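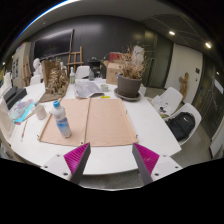 # Learning to Hold a Bottle: An Interview with the Student Manipulation Project

The Student Manipulation Project at the Flanagan School meets in the art room, where students use a hand-held gripper to record everyday tasks. The recordings are later used to train a small robot arm. The course is taught by Mirjam Kuipers, with Hedvig Rustad as technical adviser. Both spoke with the school bulletin on 12 June 2021, shortly before the end-of-year presentation.

## Choosing the room

The course was first planned for the computer lab. Ms. Kuipers asked for the art room instead.

"A robot that has practiced only on a bare desk has learned very little," she said. "In the art room there is newspaper on the table, there are cups and brushes, there are chairs with papers on them. Students have to decide what matters to the task and what does not."

The school approved the move in April on the condition that art classes would keep priority and that the still-life materials would stay where the art department had placed them. Ms. Kuipers described the arrangement as satisfactory to both departments.

## The work at the table

Each exercise centers on a wooden board divided by a thin raised strip. The first task set this year was to take a plastic bottle by its body, lift it over the strip and place it upright on the other side.

"Students are surprised by how hard it is to do this well," Ms. Rustad said. "With your own hand you correct the grip without thinking. With two fingers you must come in straight, close evenly and let go only when the base is flat. If the bottle leans, the recording shows it, and we keep that recording too. We label it as a poor placement."

The students built the board themselves. An earlier version had no strip, and bottles were often pushed across the surface without being lifted. The change was proposed by a student team called Fastetti, which also wrote the labeling guide now used by the whole class.

## Recording and review

The class works in pairs. One student holds the gripper while the other resets the board and keeps the log. Partners change places after each set. By the close of the course the students had recorded 1000 attempts, of which 600 were accepted for training under the Fastetti guide.

Asked whether the rejected attempts represented lost time, Ms. Rustad disagreed. "Review is where the learning takes place. A student watches a recording and notices that the fingers closed too early, or that the approach came from too far to one side. The next set is better."

The review sessions are held in class and are open to students from other courses. Files are organized with Rokum, a program written by last year's group and maintained by the present one. Ms. Kuipers noted that two students had rewritten its search page on their own initiative and received credit for the work.

## Grading and participation

No previous experience in programming is required. Grades are based on the log, a written report and an oral presentation. The performance of the robot arm is not graded.

"We made that decision early," Ms. Kuipers said. "A careful report on a task that failed tells me more about the student than a short report on one that worked."

Six teams will present this year. Each will explain its task, show a selection of recordings and answer questions from staff and families.

## Plans for next year

The course will be offered again, with a second task to be added. The teams have suggested sorting brushes by size, and Ms. Rustad is in favor. "A brush is thin and it rolls," she said. "The fingers will need a different approach, and the students will have to work out what that is."

Students who wish to enroll should speak with Ms. Kuipers before course selection closes. Current participants may apply to return as team leaders.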